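Ticket 3552: Rinau app, reality channel drops out partway through an episode
Status: Waiting on customer
Product: Rinau streaming, living room TV

Customer wrote:
Hello there, and thanks for taking this on. I've been a happy Rinau subscriber for ages and I only ever grizzle when I have to, but the dating show on the Stalwood channel keeps stopping on me, always just after the second ad break, and then the app takes me back to the home page and forgets where I was up to. Last night I missed the whole final ceremony! My sister had already messaged me the result by the time I got it going again, so you can imagine. The code on the screen is 892. Everything else plays beautifully, even the cooking repeats on Crabtree.

Support replied, 18:30:
Oh, what rotten timing, I'm so sorry about the spoiler. Could you please sign out of Rinau, switch the TV off at the wall for 3 minutes, then sign back in and try the same episode? It would help to know if it also stops on your phone.

Customer wrote:
Did all that, and had a cuppa while I waited. Same spot, same code on the telly. On my phone it sailed straight through the ad break, so I suppose the episode itself is fine. The TV is plugged into the Dravico box with the network cable, if that's any use to you, and the app says version 1830.

Support replied:
That's a great help, thank you. 1830 is an older version and there's a newer one waiting in the TV's app store, so please update when you have a moment (your favourites will stay put) and let me know how you go with the reunion special.

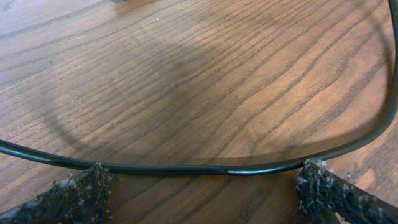
I'll keep the ticket open through the rest of November in case it plays up again, so just reply to this same message and it will come straight back to me.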